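Threads Search Lists Notifications Profile

Posts > Karla Espinoza > Small rack rebuild

Karla Espinoza, Thursday

Moving the office network gear into an open rack this week. I said I'd post as I go, so this is the thread. Short version for anyone who only reads the first post: measure your rails before you order anything.

The gear is for the Gilcombe office. It used to sit on a shelf in a closet, everything stacked flat on everything else, and you had to lift the switch to read the label on the thing under it.

Order from the top down: Netgear switch, Dell chassis, then the blue tray. I went back and forth on putting the switch lower, but all the patching comes in from above at Gilcombe and I don't want cables hanging across the front of the server.

Bubble wrap goes down before anything else comes out of a box. The black kind is fine. It keeps the table from getting scratched and dropped screws don't roll very far on it. 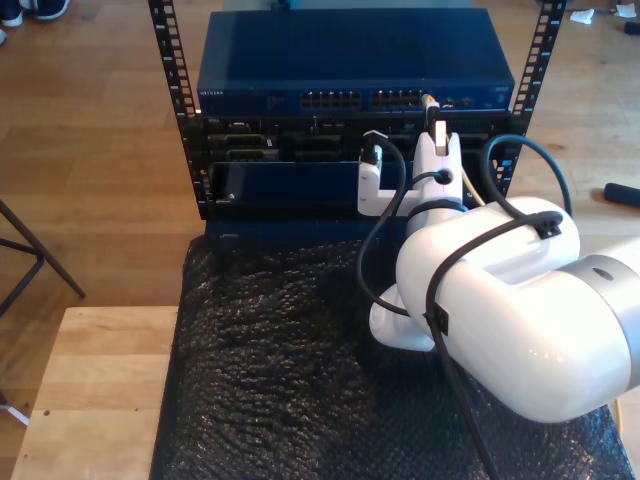
Yellow and black cable at the right-hand port block. Switch on top, black chassis under it.

Remzi Polat asked why I don't just run everything in one color. Because I have a drawer full of cables already and I'm not buying 13 new ones to make it look nice. Labels at both ends do the job.

Labels, by the way: write the port at the far end, too. "Switch" on its own is no help to anyone when there are two blocks of ports on the front of it.

Parts came to $468, and that's mostly rails and a shelf kit I ended up not using. The shelf kit is going back. If you're near me and want it before November, send a message.

Square-hole rails need cage nuts. I knew this and still managed to order too few. A small flat screwdriver gets them in if you don't have the tool - watch your knuckles.

Start every screw by hand before you tighten any of them. I tightened one side of the switch first and then spent more than 3 songs trying to get the other side to line up. Backed it all out, started again, went in fine.

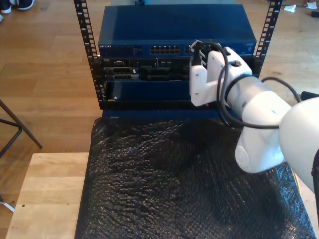 Next on my list is cable length. Everything from the closet is either far too long or just short of reaching. I'd take too long if I have to pick, and loop the extra down the side with a hook and loop strap. No zip ties. I have cut through a cable taking a zip tie off and I'm not doing that again.

Leave some slack at the plug. A cable pulled tight across the front gets caught every time you slide something out below it.

Someone asked about noise. It's going in a room with a door, so I haven't worried about it. If yours will be next to a desk, go listen to the server running before you decide where the rack goes.

Still to do: finish the labels, write the port list out on paper, tape a copy inside the closet door. Remzi has the van on moving day and I'll post the rest once it's all at Gilcombe.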